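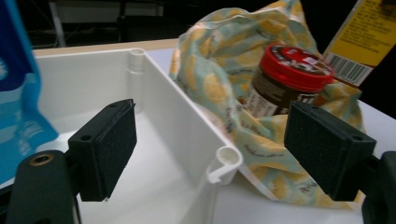
Que par de dedos convém adotar na fase seguinte dos ensaios?

O par com almofadas retangulares de face texturizada, montado na pinça manual e no braço com a mesma geometria. Foi o que apresentou menos perdas de preensão em frascos e embalagens de cartão, embora exija substituição mais frequente do revestimento.

# Relatório de progresso: comparação de pinças para transferência de artigos de mercearia

**Projeto:** Skosavum
**Data:** 4 de abril de 2019
**Responsável técnico:** Wellington Xavier

## 1. Âmbito do período

O trabalho incidiu sobre a comparação de dois pares de dedos e de dois controladores na tarefa de retirar artigos da mesa e depositá-los numa caixa plástica branca. Os dedos de referência, lisos, foram fornecidos pela Koppel. Os dedos texturizados foram maquinados na oficina de Gernside e receberam o revestimento já no laboratório. O controlador Ciltia substituiu o anterior a meio do período, pelo que as duas séries são apresentadas em separado.

Os artigos foram escolhidos para cobrir superfícies rígidas, deformáveis e brilhantes: frascos com tampa de rosca, caixas de cartão, embalagens flexíveis e tecidos estampados amarrotados. A disposição sobre a mesa foi alterada entre ensaios, incluindo casos em que o tecido envolve parcialmente o frasco ou assenta sobre o rebordo da caixa.

## 2. Ensaios realizados

| Série | Controlador | Ensaios |
|---|---|---|
| A | anterior | 2367 |
| B | Ciltia | 3889 |

Cada série foi dividida entre os dois pares de dedos. A força de fecho foi limitada a 80 N em ambas. Um ensaio é considerado válido quando o artigo é largado dentro da caixa sem contacto prévio com o rebordo.

## 3. Resultados

**Frascos.** Com os dedos lisos, a falha dominante foi a rotação do frasco em torno do eixo de preensão durante a elevação. Com os dedos texturizados o defeito é raro e surge sobretudo quando a preensão é feita pela tampa.

**Cartão.** Sem diferença relevante entre pares na série A. Na série B, a rampa de fecho mais lenta do Ciltia reduziu o esmagamento das arestas.

**Tecido.** Continua a ser o caso menos favorável. A face texturizada agarra bem a dobra, mas dificulta a largada; em parte dos ensaios o tecido acompanha o dedo na abertura. Foi acrescentado um segundo movimento de abertura, ainda por validar.

**Embalagens brilhantes.** As falhas têm origem na perceção. Os reflexos degradam a estimativa da posição com a câmara montada na pinça, e a troca de dedos não altera o resultado.

## 4. Desvios ao plano

- O revestimento das almofadas perde grão ao fim de aproximadamente 8 horas de utilização contínua. O plano inicial não previa consumíveis para este fim.
- A calibração da câmara teve de ser repetida após a troca de controlador.
- Os ensaios com artigos húmidos não foram iniciados.

## 5. Trabalho seguinte

1. Validar a abertura em dois tempos com tecido.
2. Testar um filtro polarizador na câmara da pinça.
3. Comparar dois fornecedores de revestimento, mantendo a geometria atual.
4. Iniciar os artigos húmidos com o par texturizado e o controlador Ciltia.

Pede-se autorização para transferir para consumíveis a verba não utilizada em deslocações. A entrega do conjunto de dados completo mantém-se prevista para setembro.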